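Speaker notes, village water evening
Rumau parish hall, 23 August 2021

Start when the tea queue has gone down. Don't wait for everybody, they'll keep talking until I talk louder.

Right, hello. Thanks for coming out on a Monday. Some of you were at the first talk and know most of this, so bear with me while I catch the others up, and please do shout if I get something wrong (you will anyway).

I want to tell you how a few of us from Rumau ended up testing well water in Virolville, what we found, and what we'd like to do next. Half an hour, then questions, then I believe there's cake.

How we got into it

It began with a letter. Gerasimos Theodorakopoulos had been teaching at the school in Virolville for a few years and he wrote to ask whether anybody here knew anything about wells. I'd spent my working life in a water lab, mostly shouting at incubators, so the letter came to me. I wrote back with a great long list of questions and he answered every single one, in very small handwriting.

Virolville has 332 people living in it. They get their water from open wells, from a spring up the hill at Sial, and from the river when the wells are low. Nobody there needed me to tell them the river was bad. What they wanted to know was which of the wells they could trust, and whether the spring was as good as the old people said it was.

(Pause here. Ask who in the room grew up with a well. Mrs at the back will have a story, let her tell it.)

What we took

Two suitcases of kit and one of clothes between the four of us. The kit was filter papers, dishes, a hand pump, a little incubator that runs off a car battery, and an awful lot of sterile bottles. Customs opened the bottles suitcase and were very puzzled, and we stood there for an hour while someone found someone who could read the letter. If we go again I'm getting that letter translated before we leave.

The method is simple enough that we had the older pupils doing it by the second morning. You take your sample, pull it through a filter, put the filter on a dish with some food for the bacteria and keep it warm overnight. Next day you look for spots. Each spot has grown from something that was in the water. They loved it. There is nothing like showing a fourteen-year-old what's living in the family bucket! 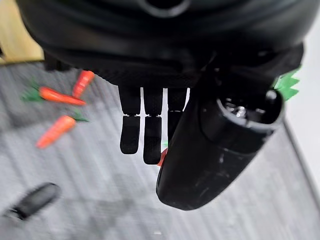
Black robotic hand, segmented fingers pointing down.

What we found

We ran 191 samples in the end. I'd hoped for 200, but the battery went flat one night and we lost a tray, and I was very cross and went for a walk.

The spring first. At the point where it leaves the rock at Sial it was clean every time we tested it. Lovely water. But it goes down to the village in an open channel, past the goats, and by the time it gets to the tap stand it's no better than the wells. So the old people were right about the spring, and the people who said it made their children ill were right as well. They'd been arguing about that for years and they were talking about two ends of the same channel.

The wells were mixed. Ones with a proper lip and a lid did well. Ones without didn't, and the one nearest the latrines was dreadful, and I'm pleased to say it was shut the same week. That was the village's decision, they had a meeting under the big tree and it went on until dark. I understood very little of it but there was a lot of pointing.

And then the buckets. I want to spend a minute on this, so slow down here. We tested water at the well and then the same water in the house later in the day, and quite often it was worse in the house. It's the cup. Everyone dips a cup in, and the hands go in with the cup. A bucket with a lid and a tap at the bottom sorts most of it out, and it costs next to nothing compared with a borehole. I had to have this explained to me by Gerasimos, by the way, after I'd spent two days drawing plans for a borehole.

(Show the bucket. Don't drop the bucket. Jug of squash for the demonstration is under the table.)

What happened next

After we came home the school carried on testing. They do it as part of their science lessons and send us the results, and I put them in a big spreadsheet which I'm happy to bore anyone with afterwards. The pupils have painted a mark on each well, green or red, and they repaint them when the results change.

The buckets are made in Girkel, the market town down the valley, by a man who used to make only paint tubs. The first batch had taps that leaked. The second batch was fine. We've had 18 households using them since the spring, and those families have agreed to have their water tested so we can see if it's really making a difference. So far the results are better than from the open buckets — I'd like more months of it before I say anything grander than that.

What we want to do

The big job is the channel. Pipe it from the spring down to the tap stand and you've got clean water arriving in the village. It's a downhill run the whole way, so it doesn't need a pump, and the village has said they'll do the digging. What they're short of is the pipe and somebody to check the levels. We have the offer of a surveyor, who is sitting over there trying to look like he isn't, so do corner him.

The other job is smaller. The school is nearly out of filter papers and dishes. If you'd rather give to something you can picture, give to that. A box of dishes keeps a class going for a good long while.

Travel is still a muddle and I'm not going to promise a date. If things open up, two of us would like to go out once the rains are over. If they don't, the digging can start without us, and Gerasimos has told me quite firmly that it will.

Things people ask

Why not just boil it? They do, when they can. Firewood is a long walk, and it's generally the girls who do the walking.

Why not chlorine tablets? Some families use them and they work. They run out, and the shop at Girkel doesn't always have them, and a lot of people can't stand the taste. I can't either.

Did we get ill? Yes, one of us. It was me. I'd cleaned my teeth at the tap stand without thinking, after lecturing everybody else about it on the plane.

To finish

Forms are on the table by the door, pens too, please leave the pens. We've a work evening in September for anyone who wants to learn how the testing is done, and you can bring your own pond water.

Thank the hall people. Thank whoever did the cake (find out who did the cake).

Questions.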